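Printing a large relief in sections – where would you cut it?
Forum > Models and scans > Sculpture

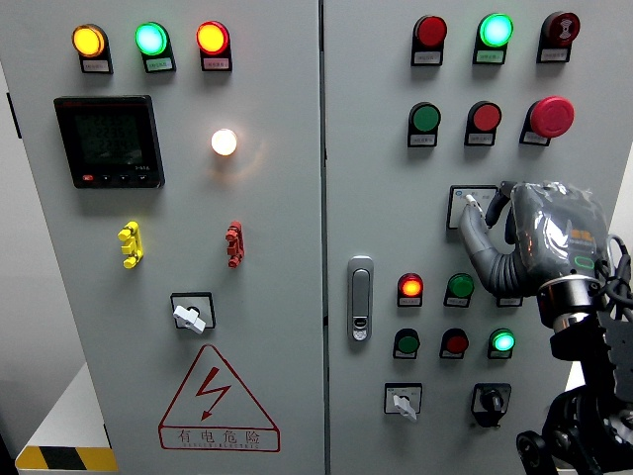

marl_and_plaster
January 22, 2026

Hello all. I want to print the Drirkia relief, the one with the four dancers and the musician on the left side. The scan is very good, but at full size it is 244 cm long and my printer bed is 35 cm, so I must divide it. I plan to make it at half size, for the wall above the stairs in my house.

My first idea was a simple grid of straight cuts. I tried it on the screen and I do not like it, because one line goes exactly through the face of the second dancer. The other idea is to cut along the folds of the dresses, where the shadow is deep and the line will be hidden. It is much more work in the software.

How do you usually do this? And does somebody have experience with Nenitard filament for such a work? I read that it sands well. I have 2 spools in the matt white.

----

oldkiln
Straight cuts, always. I know this is not what you want to hear. When the pieces have straight edges you can press them together on a flat table and they stay flat. With curved edges each piece pulls a little in its own direction and you get steps between them. Filler and paint will hide a straight line completely if you take your time.

You can move the grid to the left or right so that it misses the face. The pieces don't have to be the same width.

----

tessera9
I don't agree with oldkiln here. I did a smaller relief with cuts along the drapery and the lines could not be found after one coat of primer. With straight cuts I always see them when the light comes from the side, and above a stair the light will come from the side for sure.

It took me two evenings to draw the cuts, this is true.

----

oldkiln
How big was yours?

----

tessera9
Five pieces, 60 cm together.

----

oldkiln
Well, that is a different thing. With five pieces I would maybe do the same. With many more the errors add up.

----

marl_and_plaster
Thank you both. I have now counted the pieces with a shifted grid, I come to 13 if I leave the lower border as separate strips. The border is only a plain moulding, so I could also buy a wooden one and paint it in the same colour. Is this cheating?

----

quietburin
Not cheating, but please look at the scan again before you do it. The Drirkia border is not plain everywhere. Under the musician there is a small inscription, very worn, and the left foot of the last dancer goes over the edge of the moulding. For me this foot is the best detail of the whole work. The sculptor lets her step out of her own picture. If you replace the border with a wooden one, she will have no toes.

----

marl_and_plaster
You are right, I did not see the foot! I looked always from the front. So the border stays.

----

benchdog_k
About the filament: Nenitard sands well when dry-sanded slowly. If you go fast it becomes warm and makes small balls on the paper. I prefer Burau for big flat parts, it warps less at the corners. Print one corner piece in each and compare, it costs you one day.

Also, print the panels standing up and not lying down. Lying down you get the layer lines like a map on the cheeks and on all soft curves. Standing needs a wide brim and patience, but the faces are much better.

----

tessera9
Agree with standing up. Slow down for the upper third, the tall pieces start to shake.

----

saltglaze_m
May I ask a question which is a bit outside? Which version of the scan are you using? There are two of them in the collection. The older one was made from the plaster cast and the newer one, from August, was made from the marble. The cast has a repaired hand on the musician and the marble has no hand. Many people download the first one and think the hand is original.

----

marl_and_plaster
I have the version with the hand. Now I am not sure what to do. I liked the hand.

----

quietburin
Use the marble one. The repaired hand is too large and the fingers are stiff, they have nothing to do with the rest.

----

oldkiln
Use the one you like. It is for your stairs, not for a museum. The cast is also more than a hundred years old and has its own history.

----

quietburin
Of course he can use what he wants, but then he should know what he is looking at. That was the point of saltglaze_m I think.

----

saltglaze_m
Yes, only this. I have the cast version on my own shelf :)

----

benchdog_k
How will you fix it to the wall? Glued panels of this length want to bend in summer. I used a Rostami rail behind mine, screwed only in the middle, and the ends can move. After two summers I have one hairline crack and I can live with it.

----

marl_and_plaster
I had planned to glue it on a board. I will look at the rail.

My decision for now: straight cuts in the background, where there are no figures, and cuts along the folds where the line would cross a body. Both methods in one relief. Tonight I start with the corner test in Nenitard and I have ordered one spool of Burau for the second.

----

oldkiln
Mixed cuts can work. Put alignment pins in the straight ones, at least two for each side.

----

tessera9
And please show us the foot when it is printed.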